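Clean the fingers before you blame the software

Most of the complaints I hear about handheld grippers end with someone opening a laptop. The grip is drifting, the width reading is off, the part slips on the way up, so out comes the calibration screen. I think this is the wrong place to start, and I think the manuals have encouraged it.

At Staketberg we keep 3 handheld grippers going, all with the same pattern of dark plastic fingers. When one comes back to the bench with a note on it, I look at the screws first. Plastic creeps under a screw head. A finger that was square in June can lean a little by fall, and no amount of recalibrating will make the two faces meet flat again. 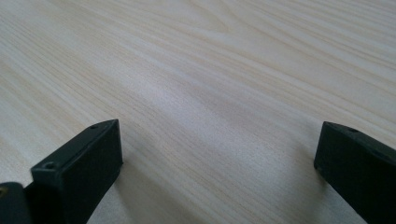
The next check costs nothing. Open the fingers over a bare table, close them slowly, and watch the gap from the side and then from the top. If one tip arrives lower than the other, stop there and refit it. Then wipe both faces with a dry cloth. Skin oil and label glue do more harm than wear does.

I would also change fingers in pairs. People hate this, because the second finger usually looks fine. But a new face working against an old one wears unevenly, and in 2 weeks the tool is back on the bench. The Vorton kit we buy ships them singly, and I wish it didn't.

There is a fair argument on the other side. The Kubo software can correct for a small offset, and a shop with 10 tools and one technician will take whatever saves an hour. I have done it myself at the end of a shift. The trouble is that the correction stays in the file after the finger is replaced, and then a good finger gets treated as a bent one.

So my rule is screws, faces, gap, and only then the laptop. After that I run 100 closes with nothing between the fingers and check the screws again. Write down which finger was changed and clear the old offset before the tool goes back out.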